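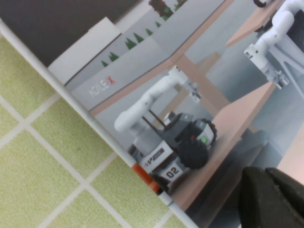 Photo card on the green tile, white border on the long side.

Re: [print-swap] Card stock for the next round

Yatziri Cervantes wrote:
> I've looked at one of the cards from the Berillow batch
> and I'm happy with it. I put it down on the tile
> because my desk is the wrong color for this. To my eye the border is
> clean, the red X in AGILEX holds up next to the white letters, and
> the little green trees on top of the wall still look like trees. I'd
> like us to order 300 for the May swap and stop talking about it. The
> Rindine stock costs more and I can't tell the two apart.
>
> Yatziri

Yatziri, thanks for doing this, but I'm not ready to stop talking about it.

A picture of a print tells me what the print is a picture of. I can read the lettering, fine. I can see the red is red. What I can't get from my screen is whether the tan is right. There's a lot of tan in that shot, with the long beam and the tabletop below it, and tan is where Berillow went wrong on us last time. The whole run leaned pink. I see a pinkish patch near the right side of this one too. Maybe that's the true color of whatever it is. You have the original file and I don't, so would you look?

Same question about the floor. It reads as blue-grey to me, with the shadows going dark. Is it blue-grey in the file? Cheap stock tends to cool off the greys.

Then there's the short orange stripe on the white border, down at the low end. Is that supposed to be there? If it's part of the layout, I missed that message. If it isn't, I'd want to know before we pay for 300 of them.

The lime tile doesn't help either. Put a card on a yellow-green surface and your eye (and your camera) will push everything on it the other way. Try it on plain white paper, by a window, before noon.

On price: I have Berillow at 85 for the batch and Rindine at 16 more than that. Split across the group it's pocket change. "I can't tell the two apart" would persuade me more if you'd had both in your hand at the same time. Did you? Your message doesn't say.

I'd also like to hear from whoever kept the Krajčí samples. Those were on a heavier card and mine haven't curled, and they've been in a kitchen drawer under the takeout menus.

What I'd do is mail one card from each to three or four of us, no labels on the front, and see who picks what. If Berillow wins I'll pay my share and keep quiet. My address is the same, the Nevcombe one, and please use a stiff envelope this time.

Also, could people trim their quotes? The last digest was 2,776 lines and nearly all of it was the same footer.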